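From: Wellbridge Allotments list
Date: 2/11/23
Subject: Re: Condensation in the small flats

> Has anyone in the Wellbridge block found a way to keep the
> bedroom dry over winter? We wipe the window every morning
> and there is still mould behind the wardrobe. The agent says
> to open a window, but we are paying enough for heating as it is.

We had the same trouble in our first two winters. Our flat is on the north side, 36 square metres, with no window in the bathroom.

The first thing we did was stop drying washing in the bedroom. A full load holds a surprising amount of water and it all ends up on the coldest wall. We dry in the bathroom now, with the door shut and the fan on. The fan that came with the flat was useless, so we asked the agent for a new one and got it after three emails.
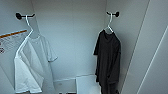

Mould likes still air, and the worst of ours was behind furniture pushed flat against an outside wall. We pulled the wardrobe forward by a hand's width and left it there. We also own fewer clothes than we did. A couple of T-shirts on hangers, on hooks with bare wall behind them, get far more air than a packed rail. Shoes were the other problem, and they now live by the front door.

We bought a Rovum dehumidifier second-hand and run it for two hours in the evening. Last February it was pulling out more than 300 ml a night. The tank needs emptying before bed or it cuts out.

As for the mould you already have, wash it off and let the wall dry fully before you paint. We painted too soon the first time and it came back by spring.

If the agent still says it is your fault, ask for a damp survey in writing. Ours found a blocked gutter on the Furketance Road side, and that was their job to fix.

Flat on the second floor, north side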